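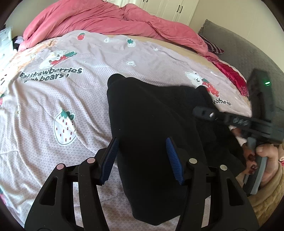 Bench notebook, Idthorpe handling group
Entry of May 8, 2022
Reading time: 3 min

Subject: service of the hand-held gripper pair, garment folding work

Entered by Saimi Vainio. Checked by Heikki Lindqvist.

The pair was taken out of service after the morning session and placed on the bench for its regular inspection. The last full inspection was made in February by Esko Pesonen, and his entry was used as the reference for what follows.

Finger pads. The blue ribbed pads on both fingers of the left unit were examined under the bench lamp. The ribs are intact. A small amount of dark lint had collected between them, as is usual when black knitwear is handled. It was removed with a soft brush and a damp cloth. Solvent was not used. Pesonen noted in February that solvent had left an earlier set of pads shiny and that folded cloth slid out of them afterwards. The right unit was treated in the same manner.

Linkage. Each of the four pivot pins on the left unit was checked for side play with the jaws closed and again with the jaws fully open. Three pins are good. The lower left pin could be moved slightly by hand and was replaced from the Juvach spares box. The two left pins and the two right pins differ in finish. They are the same part by dimension and may be mixed. Colleagues are asked not to order a matching set on that account.

After the new pin was fitted, the jaws were cycled 400 times by hand on the bench. No binding was felt. At cycle 368 a light click was heard, and the work was stopped. The click was traced to the bench clamp, which had worked loose, and the count was resumed once the clamp had been tightened.

Jaw alignment. The fingers were closed on a single sheet of paper. The grip was even from tip to base. The closed position was then compared with the stored value, and the unit was zeroed again. The earlier zero had been recorded with the worn pin in place and should not be used for sessions after this date.

Mounting rail. The screw at the front end of the rail was found less tight than it ought to be. It was removed, cleaned, and refitted with medium thread lock. The rail teeth show no damage. Raimo Hakala has asked that this screw be checked before every session on soft goods, and the line has been added to the start sheet.

Indicator. The green light came on normally when power was restored. The battery contacts were wiped.

Outstanding
- Pivot pins in the spares box: 21 after today. Raimo Hämäläinen to confirm against the Grernham stock list.
- Pads: no spare set remains in the drawer. Request sent to Jääskeläinen.
- Right unit: linkage not yet opened. To be done before the pair is used on heavier items such as quilts or coats.

The left unit may be used from the next session. The right unit may be used for light garments only until its linkage has been inspected and this entry countersigned.

S.V.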